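Household and light industrial automation > General

Thread: Putting the shopping away - are we there yet?

ziketby_ops
Starting this from the Kindora thread because it was getting off topic. The claim there was that kitchen put-away is a solved problem and only cost is holding it back. I don't accept that. We run a small packing floor in Flisham and I can't get a machine to move mixed goods from a tote to a shelf without someone standing by. If it fails on a bench with fixed lighting, I don't see how it copes with somebody's kitchen.

torque_limit
Depends what you call solved. Single item, known shape, open shelf: yes, near enough. Mixed bag, doors, things at the back behind other things: no.

ziketby_ops
Then the single-item case isn't worth paying for. A person does it in a couple of seconds while thinking about something else.

lintel48
It's worth measuring, though. We had 3,000 simulated trials of pick and place between counter and wall cupboard. The policy got 58 per cent with objects it had seen in training and 48 with new ones. Most of the losses were at the shelf edge. It either clips the lip on the way in or lets go too early and the thing rolls.

mrs_backlash
Were those with doors on?

lintel48
No doors. Doors are a separate task and the numbers are worse.

mrs_backlash
So the easy version fails four times in ten. I'd take the shopping in myself.

torque_limit
That isn't a fair reading. A year ago the same set-up was down at 6 per cent. The rate of change matters more than where it stands this Friday.

ziketby_ops
Rate of change in simulation. I've been shown plenty of those curves. The supplier's demo in February was flawless and the unit on our floor still can't handle a bag of washers.

kandpal_user
We have the Kandpal arm on machine tending and it earns its keep, but everything it touches sits in a fixture. Take the fixture away and it is an expensive coat stand. I agree with ziketby_ops on that much. Where I disagree is the idea that shop floor comes first and kitchen second. Kitchen goods are light and mostly forgiving. If you drop a tin nobody scraps a batch.

lintel48
Agreed on forgiving, less so on easy. Wall cupboards are awkward because of the reach. You come up from the worktop, over whatever is on the sink side, and then you have to go level before you cross the front of the shelf. A tap in the wrong place takes out half the sensible paths. Typical layout from our side: 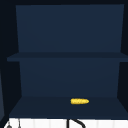 Open wall cupboard, corn on the bottom shelf, tap below.

mrs_backlash
Everything is one colour apart from the corn. My cupboards have forty things in them and half are brown.

lintel48
Fair. Clutter is a setting we vary and that one is at the bare end. Segmentation isn't what limits us at that level. Getting hold of a long, round item close to the front of a shelf without pushing it is still a contact problem, full cupboard or not.

torque_limit
Suction?

lintel48
Poor seal on a bumpy surface. Two fingers across the short axis is the better bet, provided the wrist clears the shelf above.

ziketby_ops
Which is my point about the washers. Every item wants its own method and somebody has to choose it.

kandpal_user
The model is meant to choose it.

ziketby_ops
Meant to, yes. I'll look again when there is a figure from a real cupboard, with doors, and no one resetting it between runs.

lintel48
We have real-hardware runs planned, doors off to begin with. I'll post the failures as well as the successes.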